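The cabinet door fault, and what fixed it

30th May

I lost most of a week to a bug in the cabinet task, and I want to write it down while I still remember the order things happened in. If you work with simulated robots and doors, some of it may save you time.

For anyone new to this blog, I work on the manipulation side of the Lomora project. We train policies in simulation before anything goes near the hardware at Hakbridge. The cabinet task is one of the dull ones. The robot drives up, takes a handle in a gripper, pulls the door open and backs off. It has been in our test set since last August and I had stopped thinking about it.

What went wrong

After we moved to a new build of the simulator, the overnight run came back with 51 failures out of 378 episodes. Before the move it was 5. My first thought was that the policy had gone stale and needed more training, so I started a training run and went home. That was a waste of a night.

The next morning Dinesh Agarwal asked if I had looked at the forces. I had not. In most of the failed episodes the contact force at the gripper climbed over a few steps and then jumped to a number that made no sense. The arm gave way, the base twisted, and the episode timed out with the door half open. A few ended with the door swinging hard back toward the robot. On a real machine that is a broken finger or a cracked housing, and it could be worse if a person is standing there.

Looking at it from the robot's side

I had been watching replays from a fixed view in the corner of the room, which made the reach look fine. Jahangir Fakir told me to switch to the head view and step through slowly. I should have done it first. With gray doors at odd angles on two sides and a gripper near the brown handle on the left, it is much easier to judge how little space the arms have to work in. The robot's own body also hides whatever is directly under it.

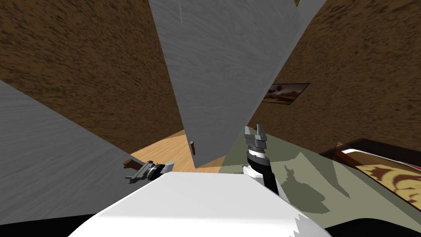

The cause

There were two problems, and they hid each other.

The first was the collision shape on the doors. The asset set we use, Shboul, had been converted again for the new build, and the conversion wrapped each handle and door in one simple solid. The gap behind the handle was gone. The drawn model still had the gap, so the replays looked right. The gripper was trying to close on space that the physics engine thought was full.

The second was ours. We have a force limit that should stop the arm when contact gets too high. It was reading a value averaged over 50 steps. A spike that lasted three or four steps barely moved the average, so the stop came late or did not come at all. The limit had been set up that way to quiet some noisy readings a long time ago, and I am the one who did it.

The second one bothers me more. The bad door shape only exists in simulation. The averaging was in the shared controller code, the same code that goes to the robot.

What we changed

Jahangir rebuilt the collision shapes with the handles as separate parts, and added a check that compares them with the drawn model at load time. It prints a warning when they differ too much.

I took the averaging out of the force stop. It now looks at the raw value and trips on two bad readings in a row - noisy, but I would take a few false stops over a late one. Dinesh held the controller back from Hakbridge until we had run the slow tests again, which cost us our slot on the robot. I think he was right.

The rerun on the same episodes gave 5 failures, the same as before the move. I looked through all of them in the head view, and they are ordinary missed grasps.

Still to do

The drawers in the Mistenau kitchen set came through the same conversion and have not been checked. I also want a test that pushes a gripper into a fixed block and fails if the stop takes too long.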